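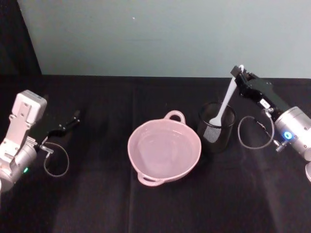
Black cloth on a table against a pale wall. Plain black covers are the new rule for the Jelolbridge fall market.

Well, it's official, the Jelolbridge fall market is moving indoors this year. After all those Octobers in the parking lot behind the old Bellamy building, with everybody chasing price tags across the asphalt, the organizers have booked the main hall at Brusska for the whole weekend. I got the new seller packet in my mailbox this morning and I've already read it twice (I sell jam and a few knitted hats, so yes, I have a stake in this, and you can take my opinions with that in mind).

The big number first. There will be 68 tables. Last year we had 60, and that was with a few squeezed in next to the bike racks where hardly any shoppers went. All of them are the same size this time, and they come with the booking, so you can leave your wobbly folding table at home. I'm thrilled about that part! Mine has one leg held together with tape and I have been dreading another season of it.

A table costs $49 for the weekend. That's up from last year, and I know some of the regulars are grumbling, but it does include the table, a chair, and a share of the heating. You can split one with a friend as long as both names are on the form. If you only want the first day, sorry, there's no half price this year. I asked, and the answer at the sign-up desk was a very polite no.

Now to the thing people have been stopping me about in the grocery store, and that's the covers. Every table has to have a plain black cloth on it. No patterns, no lace, no plastic with pumpkins on it. The packet says the market wants "a consistent look across the hall," and I'll admit I rolled my eyes when I read it, having bought a perfectly nice orange check one last spring. But then I put a jar of my apricot jam on a black T-shirt on the kitchen counter, just to see, and darn it, it looked good. The silver jewelry people are going to love it. The people who sell dark soap and dark candles maybe less so, and one candle maker told me she plans to stack hers on little crates painted white, which the packet allows, provided the crates stay on the table and not in the aisle.

You can borrow a cloth for the weekend if you don't own one. They'll be at the door during setup, first come, first served, with a small deposit. Iron it or don't, the packet has nothing to say on the subject. I'm not going to iron mine. I'll be behind it with a cup of coffee at seven in the morning and that's as much as anyone can expect of me.

Setup starts at 6:30 a.m. on the first day and the doors open to shoppers at nine. Cars can unload on the Wurness side of the hall only, and please don't park there once you're done. The front entrance has to stay clear for strollers and wheelchairs. There's a ramp at the side door too, a bit steep if you're pushing a loaded cart, so bring someone to help if your stuff is heavy. Potters, I'm looking at you.

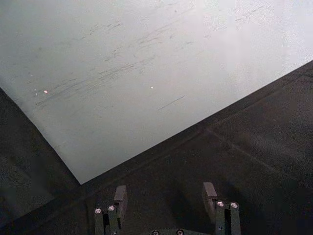 Faint gray scuffs and streaks across a pale, matte sheet. Used backing boards are fine for signs, marks and all.

Signs have changed as well. In the parking lot you could tie a banner to pretty much anything. In the hall nothing can be taped, pinned, or stuck to the walls, so your sign has to stand up on your own table. The top edge can't be higher than your shoulders when you're sitting down (whose shoulders, the packet doesn't say, and I'm short, so I may be at a disadvantage). It doesn't need to be new or fancy. Old boards and card are welcome, and I'm planning to reuse the back of last year's, which has been living behind the dryer and shows it. A marker and a steady hand will do the job.

Food sellers get the row closest to the kitchen. If you're selling anything baked, you need labels with the ingredients on them, same as before. Hot food isn't allowed inside, so the dumpling stand and the corn guy will be out under the awning, and I for one will be going out there a lot. Coffee will be sold in the lobby. There was talk of a second coffee stand coming over from Wurness but it isn't in the packet, so I guess that fell through, or they're still talking.

Live music is back, just on the second afternoon and just acoustic. The hall echoes like crazy. Anyone who went to the plant swap in August will remember what one small speaker did in there.

For shoppers, getting in is free, and there's a raffle at the door with money going toward new benches for the river path in Jelolbridge. Last year's raffle brought in over $70 before lunch on the first day, which isn't going to buy a bench by itself, but it's a start, and the prizes were fun. I won a gourd. Bring cash if you can, plenty of sellers still don't take cards, and the machine at the gas station next door runs out early.

Dogs are the one thing I'm sad about. The hall only allows service animals, so the usual parade of wet labs and that enormous gray poodle will have to stay home.

Sign-up forms are at the Brusska front desk and at the library, and they have to be back by the end of the month. Returning sellers get first pick of the spots until then, and after that it opens to everybody, including people from out of town. If you want to be near the windows, get moving. I put mine in already and asked for the corner by the lobby doors, drafty or not. It's close to the coffee. Questions about the covers or the unloading times go to the desk, please, and not to me, even if you do catch me in the cereal aisle.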